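Tollham Junior Sports League
Club Administrator's Guide
Section 4: Setting up a team and registering coaches

Read this section before the registration window opens in January. It applies to every club entering one or more teams in the Tollham league, including clubs that played last season under the Salem division. Team records do not carry over from one season to the next and must be set up again.

4.1 Before you begin

You will need the following:

Your club number, as printed on the affiliation letter
The name and contact details of each head coach and assistant coach
A current first aid certificate for at least one adult per team
The signed code of conduct for every coach

Note: A coach who is awaiting a background check may be entered in the system, but may not lead a session or attend a fixture in a coaching role until the check has cleared.

4.2 Creating the team record

1. Sign in to the Brendar registration system with your club number and password.

2. Select Teams, then New Team. Enter the team name as it should appear on fixture lists. Names longer than one line will be shortened on the printed sheets.

3. Choose the age group. The system accepts players who meet the age limit at the start of the season - it does not check dates again afterwards.

4. Enter the home venue. Teams using the Zurau ground should enter venue code 101 and leave the pitch number blank. Pitches there are allotted by the fixtures office.

5. Select Save as Draft. The team will show as Incomplete until coaches have been added. 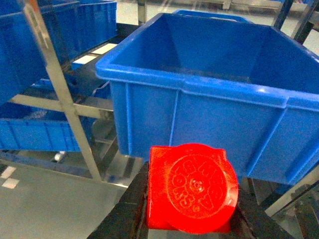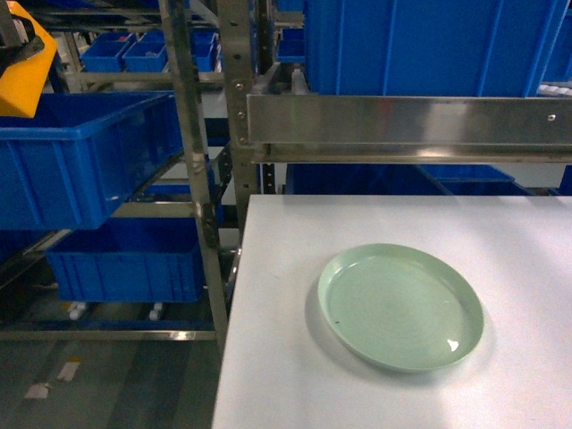
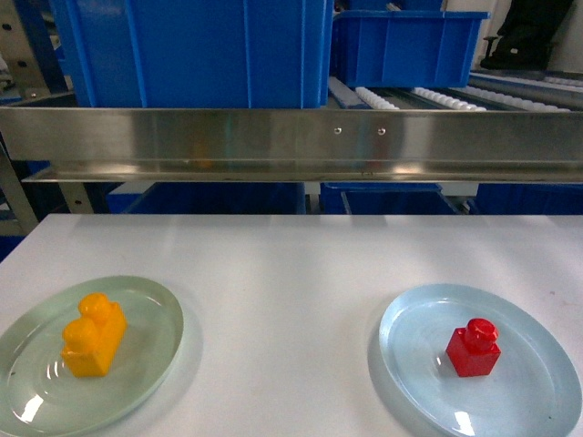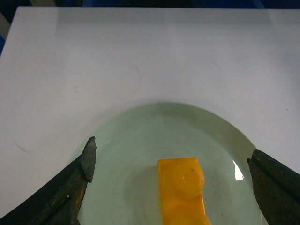 4.3 Adding coaches

1. Open the draft team and select Coaches.

2. Add the head coach first. Each team must have one head coach and may have up to three assistants.

3. Upload the first aid certificate and the signed code of conduct as separate files. Combined files will be returned.

4. Select Send for Approval. The coach will receive a message asking them to confirm their details, and the link in that message can be used only once.

Caution: Do not confirm details on a coach's behalf. Any approval obtained in this way will be withdrawn, and the team may lose its place in the opening fixtures.

A person may act as head coach for no more than 2 teams. Requests to exceed this limit should be made in writing to Ineke Van der Linden, Coaching Officer, before the teams are submitted.

4.4 Submitting the team

1. Check that every coach is marked Approved.

2. Select Submit Team. The record is then locked.

3. Print or save the confirmation page. The team manager should bring a copy to the first fixture.

Note: Changes to a locked record can be made only by the league office. Write to Mounir Mahrous, Registrations, giving the club number, the team name and the change required. Changes received after 4 p.m. are dealt with on the next working day.

4.5 Replacing a coach during the season

If a coach leaves, the club must remove that person from the team record and name a replacement. An approved assistant may act as head coach in the meantime - the league office must be told before the next fixture. Safeguarding questions arising from a coach's departure should be sent directly to Anoma Miah, Welfare Officer, and should not be entered in the notes field of the team record.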